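Afroza Mollah
okay so the great bedroom reset has started. thread, because my sister asked for updates and I'm not typing it all out twice

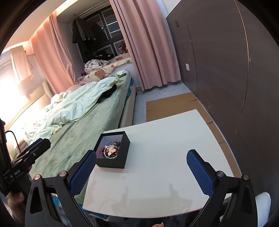 2/ The rules
One room, one evening, no buying storage until I know what I'm storing. I broke that last one in February with a set of Bromilley drawer dividers that fit exactly none of my drawers, so this time I mean it.

3/ Starting small
I always want to start with the bed because it's the biggest thing in there, and then I make it, feel very accomplished, and lie down on it. So the bed waits! The table goes first. White table, shiny top, shows every smudge you ever made in your life.

4/ The tin
The little round tin lives inside the black box with the white inside. I know a tin in a box sounds like too many containers, but the box used to hold a candle from Giltness and it's a really good box. I can't throw out a good box. It's a family condition, my mother has a whole shelf of them.

5/ What's in the tin: hair ties in every color, red and green strings, the beige butterfly sitting on top like it pays the rent. I've had that butterfly since my first apartment. It's been on a bag, on a curtain, on a birthday present I ended up keeping the wrapping from. It stays.

6/ The strings are harder. Do I need them? No. Have I used them to tie up a gift, a tomato plant and one very sad lampshade? Yes. They stay too, but I'm going to wind them up so they quit grabbing the hair ties every single time I reach in there at 7 in the morning.

7/ Hair tie test, in case anybody wants to do this along with me: stretch it, let go, see if it comes back. If it just sort of sighs at you, out it goes. If there's more hair wrapped around it than elastic, also out. I'm usually merciful about this and I regret it every time.

8/ Someone's going to ask about the 54-pocket hanging organizer I posted last year. I gave it to my cousin. You'd put one bobby pin in each pocket and then spend your whole morning patting it down like airport security. One tin, one box, done.

9/ Wiping the table
A damp cloth and then a dry one, that's my whole system. I did try the Clendonura spray that everyone was raving about and it left streaks I could see from the hallway — maybe I used too much, I do tend to use too much. Old T-shirt for the drying part. Get along the curved front edge too, dust loves it there.

10/ Okay NOW the bed
Mint blanket on the bottom, pale green comforter on top. The comforter spends its days in a heap in the middle and I've stopped fighting it. Tonight it gets a proper shake and gets folded across the foot, like in a hotel, where it'll stay until I get in.

11/ Dark gray clothes are the worst thing to leave on pale green bedding, by the way. Lint in both directions. I own a lint roller and I own a second lint roller, and I could not tell you where either of them is right now.

12/ My actual method for clothes on the bed is pick it up, decide, walk it there. Hanger or hamper. There's no chair option. The chair is a lie we tell ourselves and mine is white, so it tells on me immediately.

13/ The other bedding
Over by the window is the second sleeping spot, with the animal duvet. Teddy bear faces, cartoon bits, black and brown on white. It's the silliest thing I own and it's everyone's favorite. Grown adults come to stay and ask for "the bear one."

14/ I timed making that bed once, for a bet. 30 seconds if you don't care where the bear faces end up. Much longer if you want them the right way up, and I do, because an upside-down teddy bear looks like something has gone wrong at home.

15/ Things hide in that pile, too. Socks mostly. I do a full sweep with my arm underneath before I straighten anything, otherwise you get lumps, and then you have to start over, and then you're in a mood.

16/ A few of you asked about the blue-patterned fabric along the side of the bed base. I like a bit of pattern down there with all that white. If you want to try it with your own bed, tuck it in snug and smooth it with the flat of your hand. Mine still needs redoing every so often.

17/ White upholstery tips, from a person who chose a white headboard AND a white base with her eyes open: vacuum with the soft brush, no coffee in bed, lie to guests about the coffee rule being for their benefit.

18/ My friend Kanagaratnam wants it on record that she told me to go gray. Noted. She also told me to get bangs.

19/ Still on the list: wind the strings, lint roller hunt (both of them), fold the comforter, bears right way up, and find a home for the little cushion, which has been wandering around this bedroom for weeks now.

20/ Going to put the kettle on first though. If you've got a good way to keep strings from tangling, please tell me — I've seen the clothespin trick and I only have the giant kind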